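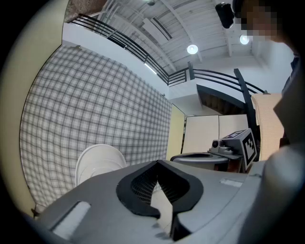

**farah_ilham:** I want to ask about curtains for a rented room in Zovosville. The room gets strong sun in July and I need more shade, but I like the light to stay soft. Now I have the plaid one, thin dark grey lines on white and light grey, beside a pale yellowish wall. My sister says the grid makes the room look busy. I think it is calm. Should I add a lining or buy a plain one?

**drellov50:** Keep it and add a lining. Plain white next to a yellowish wall will look dirty very soon.

**kurup_a:** I don't agree with drellov50. I had a lining in my room for 2 summers and it pulled the hem down on one side. Buy a plain one in warm grey. Checks are difficult when you want a patterned bedspread later.

**drellov50:** Then your lining was sewn to the curtain. Hang it separately, on its own hooks.

**farah_ilham:** I did not know it is possible to hang it separately — thank you. I have no patterned bedspread, Ashwin, so the checks can stay. Does the lining need to be shorter than the curtain?

**kurup_a:** Yes, a little shorter. I still say plain grey.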